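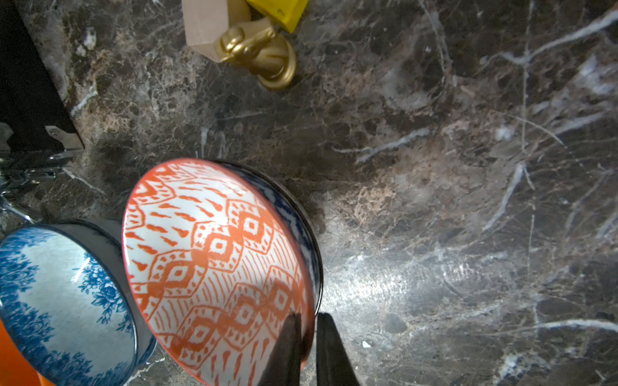
3. Sorting the bowls

The third part of our project looked at how patterned tableware is grouped when it is put out on a dark surface. We used small bowls from the Nestwood range and a table with a brown marble pattern and thin pale veins. Dong-geon Oh kept the notes and I wrote them up.

We started with the two bowls that gave us the most trouble. Both are dark navy on the outside, so when they are stacked or turned over they look like a pair. Inside they have little in common. One is white with orange-red diamonds, zigzags and short hatched strokes. The other is white with blue leaves and small flowers in a ring. In our first table of results, dated Sep 11, 2018, we had entered them under one heading, "navy". This was changed after our tutor at Hong asked what a person eating from the bowl would see.

We then agreed to sort by the inside only. This gave three groups: plain, floral and geometric. The plain group was easy. The yellow-green bowl and the solid orange one went straight in. The white bowl with the lattice pattern was argued over and ended up with the geometric ones. The orange-and-white bowl has swirling flowers and went in with the blue florals, although from across the room its colour puts it nearer to the diamonds.

3.1 Background

The black wallpaper with white leaves stayed up from the May trial. It is a busy print and we were worried that it would compete with the bowls. The briefcase was laid flat against the back wall. We tried to keep the bowls well apart on the marble, but the two navy ones finished side by side at the front. 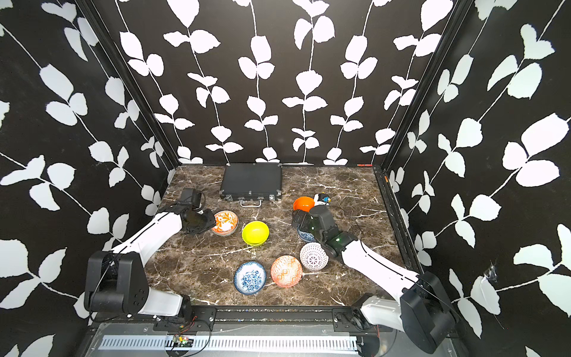 Nam-gil Shim disagreed with the grouping and asked for this to be recorded. In Shim's view colour should come first and pattern second, as most people clearing a table would put the orange bowls together without looking at what is printed on them. We have kept our groups for this report but will run the sorting again by colour in part 4, using the same bowls and the same table.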